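Print this page | E-mail this to a friend

Filed under: Careers & Working Life

I'd been in the café at Cerkham station for all of two minutes when she told me I'd ordered the wrong thing. "The cheese scone," she said, pushing hers towards me. "Everyone who works on the estate gets the cheese scone." She was right as well, it was enormous, and I ate most of it while she talked.

She's a lab technician at Sirer, the testing firm out past the ring road, and she asked me to leave her name off because her mum reads this site and would print it out for the neighbours. She went into the job at 30, after years behind the counter in a building society, and I wanted to know how you even begin a change like that.

"With a lot of crying over chemistry," she said. "I hadn't done any since school and I was rubbish at it then!"

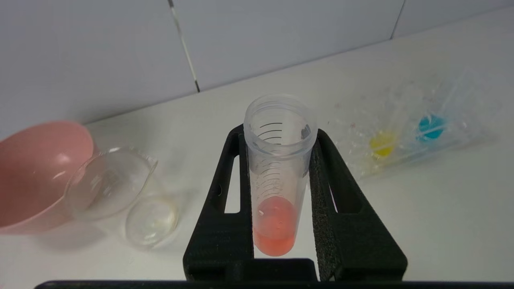
Imogen Tarrant
Careers writer

She did an evening course at Graveck College, 3 nights a week, catching the 17.40 bus straight from work with a sandwich in her bag. The fee was 600 pounds, which she paid off in bits. I asked whether she ever thought of packing it in.

"Every December," she said. "It's dark, you're tired, your friends are all going out, and you're sat there learning moles. My sister thought I meant the animal." She laughed so loudly that the man at the next table looked round.

What she hadn't expected was how much she'd miss the customers. At the building society she knew everybody's dogs and hip operations. Her first month in the lab was very quiet, and she used to go and chat to the delivery drivers just to hear a voice (they got used to her, she says, and one of them still brings her tomatoes).

"I thought I was shy," she told me. "I'm really not. I found that out by being somewhere quiet."

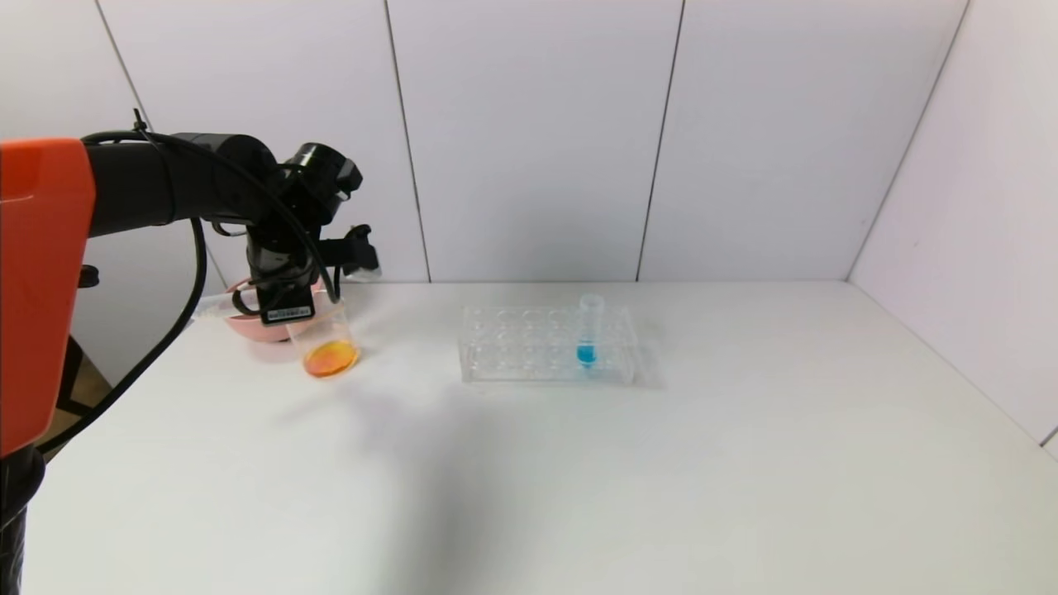 WORK & MONEY

I had to ask about pay, because you always write in when I don't. She took a cut to begin with, and it took her a good while to climb back to where she'd been. She gave up the car, and moved in with a friend on Vlček Street to split the rent.

"I don't want to make it sound brave," she said. "I had somewhere cheap to live and no kids. If you haven't got that, it's a different sum, and people should say so."

Her advice, if you're thinking about it? Ring the college and ask to sit in on a class before you pay for anything. She did, and hated the first one, and went back for another with a different tutor.

Then her train was called, and she wrapped up the last bit of scone in a napkin and ran for it.

Contact us | Copyright Cerkham Working Life, all rights reserved | Back to top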